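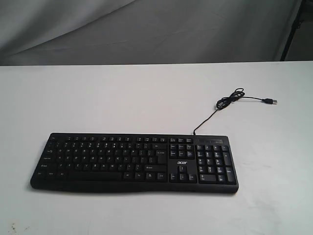

Clavier noir pleine taille, disposition QWERTY, rangée de fonctions en haut.

Saisir les caractères français sur un clavier QWERTY
Documentation interne Jerkmont, postes de saisie. Mise à jour : novembre 2022

La présente procédure s'applique aux postes équipés d'un clavier QWERTY américain et utilisés pour la rédaction en français. Elle couvre Windows 10, Windows 11 et les distributions Linux avec serveur X. Les légendes imprimées sur les touches restent valables pour les lettres, les chiffres et la ponctuation courante ; seul le comportement de quelques touches change.

1. Ajouter la disposition sous Windows

Ouvrir Paramètres, puis Heure et langue. Sous Windows 10, choisir Langue ; sous Windows 11, Langue et région. Ouvrir les options du français (ajouter la langue si elle est absente), puis cliquer sur Ajouter un clavier. Sélectionner États-Unis - International.

Supprimer ensuite les dispositions inutiles. Tant que plusieurs dispositions sont installées, la combinaison Windows + Espace passe de l'une à l'autre, ce qui explique la plupart des signalements du type « mon clavier est passé en AZERTY ».

2. Utiliser les touches mortes

Une touche morte n'affiche rien à la première frappe ; elle modifie la lettre suivante.

Apostrophe puis e : é
Accent grave puis a, e ou u : à, è, ù
Accent circonflexe (Maj + 6) puis voyelle : â, ê, î, ô, û
Guillemet droit (Maj + apostrophe) puis e, i ou u : ë, ï, ü
Apostrophe puis c : ç

Les majuscules accentuées suivent la même règle : apostrophe, puis Maj + e, donne É. Pour obtenir l'apostrophe seule, la faire suivre d'un espace. Devant une consonne non concernée, l'apostrophe s'affiche normalement avec la lettre. En revanche, « l'eau » exige l'espace intermédiaire : apostrophe, espace, e.

3. Combinaisons avec AltGr

AltGr + e : é
AltGr + virgule : ç
AltGr + 5 : €
AltGr + crochet ouvrant : «
AltGr + crochet fermant : »

Sur cette disposition, la touche Alt de droite joue le rôle d'AltGr, quelle que soit sa légende.

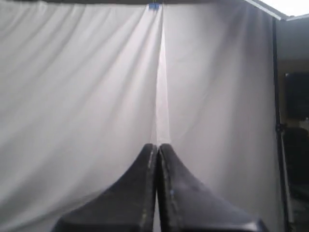 Surfaces noires mates, liseré clair le long des bords intérieurs.

4. Caractères absents de la disposition

La ligature œ n'est pas prévue sous Windows. Utiliser les codes Alt : maintenir la touche Alt de gauche, saisir le code sur le pavé numérique, relâcher. Le verrouillage numérique doit être actif.

œ : Alt + 0156
Œ : Alt + 0140
Ç : Alt + 0199
À : Alt + 0192
Espace insécable : Alt + 0160

Le zéro initial est obligatoire. Sans lui, Windows interprète le code dans une autre table et produit un caractère différent.

5. Linux

Pour la session en cours, exécuter :

setxkbmap us -variant altgr-intl

Cette variante laisse l'apostrophe et le guillemet droit dans leur fonction d'origine et reporte les accents sur AltGr. Elle convient mieux aux postes sur lesquels on écrit aussi du code. La variante intl reproduit un fonctionnement proche de celui de Windows.

Pour définir une touche Compose sur Ctrl droite :

setxkbmap -option compose:rctrl

Compose, puis o, puis e donne œ. Compose suivi de deux chevrons ouvrants donne «.

6. Vérification

Ouvrir un éditeur de texte et saisir la ligne suivante sans copier-coller :

À Noël, l'élève a reçu « où » et « œuvre » pour 114 €.

Si les guillemets manquent, la disposition États-Unis simple est encore active. Si q et a sont inversés, la disposition française AZERTY a pris la main. Dans l'application Salerora, fermer puis rouvrir la fenêtre de saisie après tout changement de disposition.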